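How Wood Tells Its Age

Wood is one of the oldest materials that people use. Chairs, doors, pencils and floors can all be made from it. Every piece of wood was once part of a living tree, and it keeps a record of how that tree grew.

How does a tree grow wider?

Just under the bark is a very thin layer that makes new wood. In spring the tree grows quickly and the new wood is pale. In late summer growth slows down and the new wood is darker. One pale band and one dark band together make a growth ring. In places with a warm season and a cold season, a tree usually adds one ring each year. A stump with 62 rings therefore belonged to a tree that lived for 62 years or a little longer.

What is grain?

When a log is sawn into long boards, the rings are cut along their length. They no longer look like circles. They appear as lines, streaks or wavy shapes, and this pattern is called the grain. Grain can be bold or very faint, and its colour depends on the kind of tree.
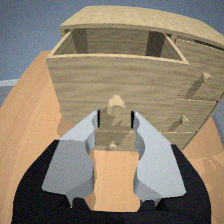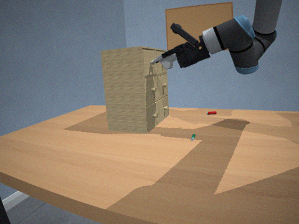
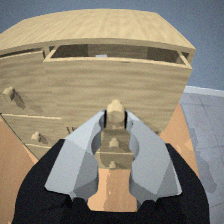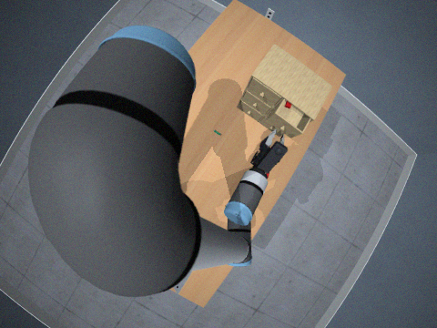

Drawer furniture, shown in four computer-made pictures.

Why does wood change size?

Wood takes in water from damp air and gives it back when the air is dry. As it does so, it swells and shrinks slightly – mostly across the grain, and very little along it. This is why a drawer may stick in wet weather and slide easily in dry weather. Furniture makers leave small gaps so that the parts have room to move.

Try it yourself

Visitors to the Gallmont Museum of Trees may handle 14 samples of wood in the Pathirana Room. The talk for families, given by Sewwandi Nanayakkara, takes place every Wednesday and is suitable for children aged 5 and over. Children must be accompanied by an adult.

Words to know

Bark: the outer covering of a tree.
Grain: the pattern of lines in a piece of wood.
Growth ring: the wood a tree adds in one growing season.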